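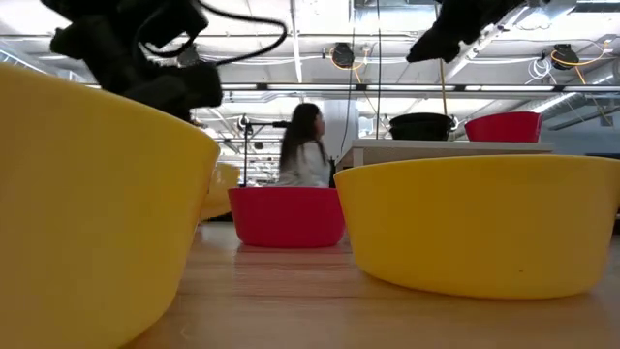 Buy the Dull Gripper First

Every few months someone asks me which gripper to buy, and the question nearly always arrives with a list of features attached. Force sensing, swappable fingertips, stroke, payload. I have come to think most of those lists are a way of putting off the real decision, and that a small lab should start with the plainest two-finger gripper it can get and stay with it longer than feels comfortable.

We spent most of March comparing two of them. The Gatti is a parallel gripper with 4 settings for closing force and nothing else to adjust. The Kimach has continuous force control, a slip signal and its own controller box, and it costs a good deal more. Both ran on the same arms with the same Flustier controller, and the task was picking up and moving plastic bowls.

We logged 3000 attempts, of which 1583 went to the Gatti. The split is uneven because the Kimach lost time to setup, and I count that against it. A gripper that is waiting for a firmware update is not gripping anything. Savita Nishad, who ran the sessions, kept a separate page for stoppages, and I learned more from that page than from the success counts. Most of the Kimach's stoppages were in the controller box. Most of the Gatti's were cable snags, and she fixed those with a strap.

On success alone the Kimach came out ahead, by a margin that disappeared once the operators had practiced on the other one. I know how that sounds. A better sensor ought to beat practice. But a bowl is a forgiving object in one way and a nasty one in another. It doesn't need careful force. It needs the fingers to arrive at the rim at the right angle, and neither gripper does that for you.

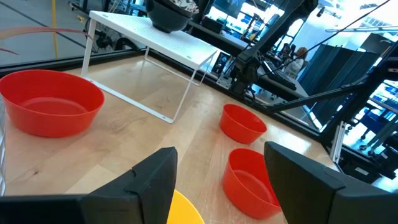

Where I would spend the money is on the wrist camera. People treat it as an accessory to the gripper, something to bolt on after the important purchase, and they mount it wherever there is a free hole. Then they wonder why the operators miss. With a small bowl sitting between the two fingers and the wrist view showing both fingers along with the rim, an operator can judge the approach before closing. The same view has its limits. Thick black fingers take up a lot of the lower part of it, and something directly below, like the yellow rim there, shows only as a curved edge. The large red bowl off to the left is easy to see and tells you very little about whether the next grasp will work.

Thinner fingers would help with that, and I would try them before trying a smarter gripper. So would moving the camera, though every move means calibrating again and throwing out comparisons with the older recordings. We changed the mount 2 times and I regret the second.

The usual objection is that a plain gripper will hold you back later, when the objects get soft or fragile. That may be true for some labs. Ours has been planning to work on soft objects for as long as I have been here, and we are still moving bowls. If the work changes, a gripper can be replaced in an afternoon. The recordings made with it, and the habits of the people who made them, take much longer to replace.

Clerkimus, the group we share data with, disagrees with me on this and has ordered the Kimach for both arms. I would like to see their stoppage page after a month of use.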